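Search this site Type a keyword Go

Floor mats on glazed tile: frequently asked questions

May - Fiadzo Technical Desk, Arnville

These answers cover black mats of the Hirotine type laid loose on glossy white floor tiles. They do not cover glued-down matting or entrance wells, which have their own sheet.

Does the tile need any preparation before the mat goes down?

Sweep first, paying attention to the grout lines, where grit collects below the level of the glaze. Then wash with a neutral floor cleaner and rinse with plain water. Let the floor dry completely. A mat laid on a damp floor holds water against the grout, and light grey grout will show it as a darker patch when the mat is next lifted.

Should the mat edge line up with the grout?

It looks tidier if it does, and a grout line is a convenient check that the mat has not crept. It makes no difference to wear. If the room is out of square, follow the tiles and ignore the wall.

How thick is the standard mat?

4 mm. At this thickness most people can walk on and off it without a ramped edge. Trolleys with small castors are another matter, and we supply a bevelled strip for those.

What widths are available?

The roll is 80 cm wide and is cut to length at the Sadirberg warehouse. Two widths can be laid side by side with the joining tape, which goes on the underside. Leave both pieces flat overnight before taping. Cut lengths cannot be returned.

Will a black mat mark white tiles?

The Hirotine backing is made not to stain glazed ceramic or porcelain. Polished natural stone and unglazed tile are more absorbent, and we do not recommend the mat for either. If you are not sure what the floor is, put an offcut in a corner for two weeks and inspect the surface underneath before ordering.

Why does the floor look streaky next to the mat when the mat itself looks clean?

Gloss tile reflects the ceiling lights, and any film of detergent breaks up the reflection. A black mat hides the same film. The usual cause is too much product in the bucket. Wash once more with clean warm water and no detergent, then dry with a flat cloth, working away from the mat.

Can bottles, jars and other clear containers be stood on the mat?

They can. The surface is slightly soft and gives glass and hard plastic a better footing than gloss tile does. Clear items are harder to see at floor level, so keep them away from the edge where people step on and off. Anything with a narrow base and a tall handle should be stood well inside the mat or laid down.
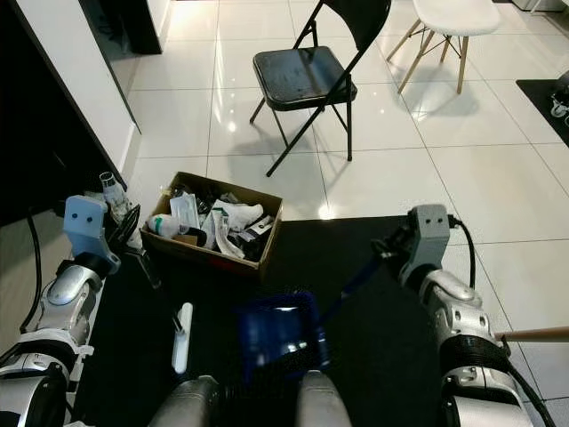 How often should the mat be lifted?

Once every four weeks in an ordinary room, and once a week in a kitchen or workshop. Roll it with the upper side outwards, sweep and wash the tiles beneath, and wipe the backing with a damp cloth. Both surfaces should be dry before the mat is rolled out again.

Can it be machine washed?

No. The backing separates from the face at washing temperatures. Vacuum the face without the beater bar, and treat spills with cold water and a small amount of washing-up liquid. Solvents, bleach and steam cleaners will damage it.

The corner keeps curling. How is this corrected?

Roll the corner gently against the curl, lay it flat and put a weight on it until the next day. Curling generally comes from storage on too tight a core. If it returns after a second attempt, trim the corner to a radius with sharp scissors - a curled corner is a trip hazard and should not be left.

What load will it take?

A static load of up to 400 kg, provided it is spread over feet or a base plate. Narrow table legs will leave dents at much lower weights. Most of these recover when the furniture is moved, though dents that have been there for months may stay visible in low light.

Can furniture stand half on the mat and half on the tile?

Not recommended. The difference in level is enough to make a table rock, and the mat will be pulled out of line each time the piece is shifted. Use a wider mat, or keep all the legs on the tile.

When are cut lengths dispatched?

Orders leave Sadirberg on Tuesday. Collection from the Arnville counter is possible by arrangement.

Contact Fiadzo | Delivery | Copyright Fiadzo, all rights reserved | Back to top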